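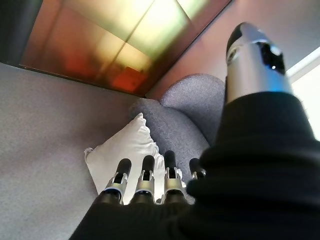

Thomas sleeve fault

The Thomas sleeve fault was a defect in the hands of the Thomas, a two-armed household robot made by Elteo. The knit sleeves fitted over the robot's wrists could creep forward during cloth handling and work their way into the base of the fingers. When this happened, a finger could stop partway through closing or fail to let go of what it was holding. The fault came to light in the Hulelar laundry and dressing trials and led Elteo to suspend unattended cloth work on 20th May. No one was hurt.

Background

The Thomas has metal fingers with slotted segments and dark, grippy tips. The fingers are moved by cables that run toward the knuckles. Early units had bare wrists, and loose threads and lint got into the knuckles often enough that Elteo added a sleeve. The sleeve was made by Flislow, a knitwear supplier, from a dense ribbed fabric that could be pulled off and washed.

Hulelar was a program set up to test household robots on soft goods. Its tasks included picking up pillows and fleece from seats and floors, folding, and dressing a mannequin. Dressing was considered the hardest of these, as both hands have to hold the same garment and give way to each other when the cloth goes tight.

The fault

In February, Kidus Ayele, a test engineer at Hulelar, logged a run in which the robot finished pulling a shirt over the mannequin's shoulders and then kept hold of it with one hand. The control software had recorded the hand as open. The arm began to withdraw, the mannequin tipped, and Ayele pressed the stop button. The run was put down to a software error and the hand was not taken apart.
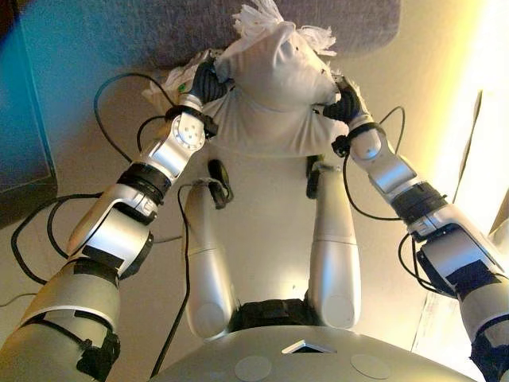
The same thing happened in later sessions, always after long spells of overhead pulling. With the arms raised and the hands working against stretched cloth, the sleeve was dragged a little toward the fingertips on each pull. It did not slide back. Over the course of a session the front edge of the knit moved over the palm and bunched at the knuckles, where a fold could be pinched between a joint and the cable beside it.

The hand measured how far each motor had turned, and had no sensor on the fingers themselves. A pinched fold took up the slack in the cable, so the motor could reach its open position with the finger still bent. From the software's side, the grip had been released.

Investigation

Elteo sent Liesl Holzer to examine the hands at the Hulelar site. She ran a bench test of 1,000 open-and-close cycles with a new sleeve and saw no failures. With a sleeve that had been through the wash, the hand failed to release 21 times. Washing had loosened the wrist cuff, and the loose cuff let the whole sleeve travel forward.

Flislow stated that the cuff met the specification it had been given. This was accepted by Elteo - the specification covered abrasion and shedding, and said nothing about cuff tension after washing.

Holzer's report also noted that thick, fuzzy fabrics made the problem worse. When the fingers were pushed into a bunched item such as a fleece, the pile pressed the sleeve back on one side and drew it forward on the other, twisting it around the wrist.
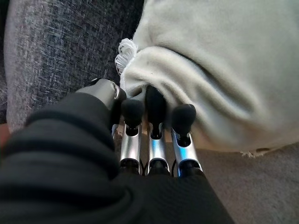

Yolandi Pillay has argued that the report puts too much weight on the cuff. In her view the sleeve only exposed the real defect, a hand that reports itself open on the strength of motor position alone, and any bit of lint or a trapped drawstring could have the same effect. She has also said that the first logged run should have been enough to halt the dressing trials.

Corrective measures

Elteo replaced the sleeve with a shorter one held by a clamp ring behind the wrist. Operators were told to check the sleeve position before each session and to discard any sleeve after five washes. A software update added a release check, in which the arm moves back slowly for two seconds after the hand opens and stops if it feels a pull. Units with the old sleeve could still be used for cloth work with a person at the stop button.

Finger position sensors were not added to existing hands. Alois Lüthi, then head of hardware at Elteo, said there was no room for the wiring without a new palm.

Later use

Hulelar resumed its dressing trials with the clamped sleeve and kept the release check switched on for all tasks, including those that involve no cloth. Kane Lockyer later adapted the slow-retreat check for another arm used in the program, with the pull limit set lower for knitted garments.

See also

Cable-driven hand
Garment handling
Protective stop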